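Alte Kletterrose 'Skovel' wieder im Handel

5. Februar 2018

Wer in den vergangenen Jahren einmal im Juni durch den Garten von Úna Ó Briain spaziert ist, der wird sich an die Mauer hinter dem Gewächshaus ganz bestimmt erinnern, denn dort blüht eine Kletterrose, nach deren Namen fast jeder Besucher fragt und die man bislang, so leid es uns tat, nirgends kaufen konnte. Nun gibt es endlich gute Nachrichten für alle, die sich damals Hoffnungen gemacht haben: Die Gärtnerei Mac Giolla nimmt die alte Sorte 'Skovel' zum Frühjahr in ihr Sortiment auf!

'Skovel' blüht in einem zarten Apricot, das zum Rand hin fast cremeweiß ausläuft, und duftet (vor allem am frühen Abend, wenn die Wärme noch in der Mauer steckt) nach Tee und ein klein wenig nach reifen Äpfeln. Die Triebe werden bis zu 4 Meter lang und bleiben dabei so biegsam, dass man sie auch als ungeübter Gärtner gut waagerecht anbinden kann. Nach dem ersten großen Flor im Juni legt die Rose eine kurze Pause ein und blüht dann bis in den Herbst hinein nach, nicht mehr ganz so üppig, aber doch so, dass immer ein paar Stiele für die Vase übrig sind.

Fiachra Ó Néill hat die Vermehrung bei Mac Giolla betreut und sich dafür im vorletzten Winter Edelreiser aus dem Garten Ó Briain geholt. Die ersten Veredelungen seien ihm fast alle eingegangen, erzählt er, und er habe schon ans Aufgeben gedacht. Erst mit einer anderen Unterlage ging es voran, und jetzt stehen 1690 kräftige Jungpflanzen im Quartier, die den Frost bisher ohne Schaden überstanden haben.
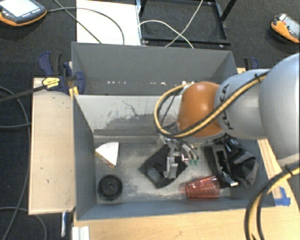 Pflanzung und Pflege

Am liebsten steht 'Skovel' an einer Ost- oder Westwand, wo sie ein paar Stunden Sonne bekommt und der Wind trotzdem durch das Laub streichen kann. Das Pflanzloch darf ruhig großzügig ausfallen, die Veredelungsstelle kommt eine gute Handbreit unter die Erde, und in den ersten Wochen wird kräftig gegossen. Zwischen zwei Pflanzen sollte man reichlich Platz lassen, auch wenn es anfangs ein bisschen kahl aussieht. Geschnitten wird in den ersten Jahren so gut wie gar nicht, später nimmt man im Vorfrühling einfach das älteste Holz heraus.

Bestellung und Abholung

Wurzelnackte Pflanzen können ab sofort vorbestellt werden, pro Kunde werden höchstens 2 Stück abgegeben, damit möglichst viele Rosenfreunde zum Zuge kommen. Im Container ist 'Skovel' dann ab Juni zu haben, mit etwas Glück schon mit den ersten Knospen. Wer die Mutterpflanze in voller Blüte erleben möchte, ist bei Úna Ó Briain wie jedes Jahr herzlich willkommen, sie öffnet ihren Garten im Juni an sieben Nachmittagen. Die genauen Termine hängen ab dem Frühjahr bei Mac Giolla an der Kasse aus.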